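Skurkedix Home Help > Sorting and Storage > Small parts

White table as a sorting surface, am I mad? And what do I do with all the little bits?

Posted by Nithin Pillai

Hello all, long-time reader, first go at posting. I've finally got a room to myself for mending things (it was the box room, it's now the box room with me in it) and I'm trying to do the thing I've put off for years, which is sorting out the small parts. I mean screws, washers, hinge pins, curtain hooks, those little flat metal tabs you find at the bottom of every drawer and daren't throw out. My father-in-law gave me two biscuit tins of the stuff and I had a shoebox of my own, so it's a fair old heap.

I've bought a plain white table to do it on. My wife thinks a white table in a mending room is asking for trouble and she may well be right, but my eyes aren't what they were and on my old dark desk I lost things constantly. Everything that was black or brown or brass just sank into it. On the white I can spot a thin little tab from the doorway.

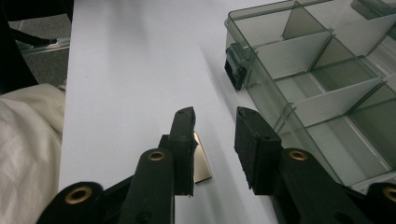
So the surface I'm fairly happy with. What I can't settle is the rest of it. My way of working at the moment is to tip a handful out, pick through it, and drop each thing in a container on the right-hand side. It works for a while and then I get bored and start making a "don't know" pile, and the "don't know" pile is always the biggest by teatime. I've also had a lot of bits go off the left edge, as I seem to push things that way without noticing.

Things I'd love to hear about:

How many boxes do you really use? I had a go at planning it on paper and got to 35 different sorts, which can't be right for a man who mostly fixes chairs.

Do flat thin pieces get their own box? They slide under everything else and I can't get my fingernails behind them when they're lying flat.

Is there anything I should put on the table to save the top? It's a matt finish, quite pale, and I'd like it to stay that way for longer than a fortnight.

And what's the rule for chucking things? I need somebody to be firm with me.

Thanks in advance, and sorry for the length. I've been saving this up.

Veikko Mustonen

Welcome Nithin, you've picked the right place to moan about washers.

I did exactly this job in September, three tins and a jam jar, and I went in with the same sort of grand plan as you. Forget the 35. I ended up with 7 boxes and I could probably lose one of those. Mine go: wood screws, machine screws with their nuts, washers and rings, hooks and eyes, springs, anything flat, and anything electrical. That's the lot. I thought I'd want to split the wood screws by length but when I need one I just stir the box with a finger until the right one turns up, and it takes no time at all. If you built cabinets all day it'd be different.

Yes, give the flat things their own box! It's the best one I've got. I use a shallow lid for it, about as deep as my thumb is wide, so that I can tilt it and everything slides to one end in a fan. For getting them off the table, stop trying with your nails. Slide the piece to the edge with one finger and let it hang over a bit, then you can take it top and bottom like a playing card. Or keep an old postcard by you and scoop. I've got plastic tweezers too and they're handy for the really mean ones, but mostly I use the postcard.

About the left edge. I'm right-handed as well and I do the same thing, I sweep away from the box when I'm thinking. I put a tea tray under the heap. It's got a lip all the way round so nothing gets past it, and at the end of the night the whole lot lifts up and goes on the shelf with the sorting half done. My daughter laughed at it but she's since pinched the tray for her beads, so there we are. I'd get one in a plain light colour or you'll be back to your dark desk again.

One more thing I'd do differently: I sorted everything first and bought the boxes afterwards, and the boxes I liked were too small for the wood screws. There's always more wood screws than you think. Get that one big.

Kalevi Turunen

Throw it all away. I kept nearly 200 odd screws for years and have used 2.

Nithin Pillai

Kalevi, my wife would like to shake your hand.

Veikko, that's brilliant, thank you. Trying the postcard tonight. Do you bother with labels?

Veikko Mustonen

Masking tape and a pen. I had a label maker, a Tudari, and it was lovely but I spent more time choosing the lettering than sorting. With tape you can change your mind.

Åsmund Tangen

Late evening here but I'll add a bit on the table side, as I've had a white bench for ages and I've ruined one and kept one nice.

The first one I ruined with metal. If you drag steel bits over a pale matt top they leave grey streaks, a bit like pencil. Some of them come up with a soft rubber (an ordinary one from a pencil case, try it somewhere out of sight first) and some of them are there for good. So I'd say pick up, don't drag, and if you do want to slide things about then have something under them. I use a sheet of white craft foam from the art shop. It's cheap, it's still white so you see everything, and small things don't roll on it or bounce off it. When it gets tatty I turn it over. Veikko's tray would do the job as well, and you could lay the foam in the tray and have both.

Watch out for oil too. Parts from old hinges and locks often have a film on them. I tip mine on to kitchen paper before they go anywhere near the bench.

As for light, I'd put your lamp on the opposite side from the box you're filling. Mine was behind the box for months and it threw a shadow right across the bit where I was working, and on a white top you notice it more than you'd expect. I moved it to the left and I was quicker straight away. A low lamp is good for flat pieces, they catch the light and show up.

And the firm rule you asked for. If it's rusty, bent or stripped, it goes. If it's a single part from something you no longer own, it goes. If you don't know what it is, it goes in one jar, just the one, with a lid on. When the jar's full you empty it without looking. I've done it twice and never missed a thing, though I did have a peep the second time.

Good luck with the chairs. Would like to hear how you get on with the tins.

Nithin Pillai

Small update. First tin is done! I've gone with eight boxes (sorry Veikko, I wanted one for curtain hooks, we've got a lot of curtains), craft foam in an old baking tray, lamp moved over to the left. The postcard works a treat on the flat ones. The jar of mysteries is already half full and I've promised not to look. Second tin next, once I've got my back straight again.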